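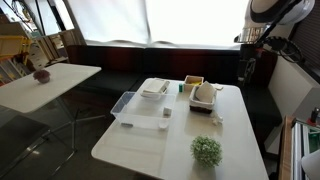
Home Storage Layout Pets Cleaning Ask the community

We use cookies to remember your settings. Accept / Manage

Clear bin or small baskets for a table by the window?

Drisari
I have a white table in front of a bench seat and it collects small stuff. Right now there is a big clear bin, a tray of folded white cloths and a lined basket, plus a fake topiary ball I'd like to keep. The bin takes up most of the room. My budget is up to 17 dollars. Should I get rid of the bin or put dividers in it?

Grallik
Get rid of it. A bin that size is for a closet shelf. With only a few small things in it you are storing air. Put the small things in the basket and leave the tray where it is.

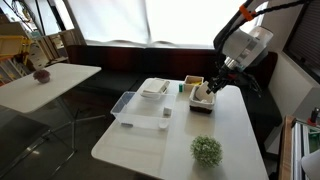 Lined basket at the back of the table, clear bin to the left

Flidham
I would keep the bin but move it to the bench end and use it for things you only need once a month. Dividers for the large ones never fit mine. I bought 2 sets and returned both. Cut down a shoe box and stand it inside, it costs nothing.

For the basket, take the liner out and check how it is attached before you wash it. Mine was held on with elastic. I wash it cold and let it air dry, because the dryer shrank the first one and it would not go back over the rim. Keep the cloths out of direct sun if any of them are colored. White is fine.

The topiary ball can be dusted with a dry paintbrush.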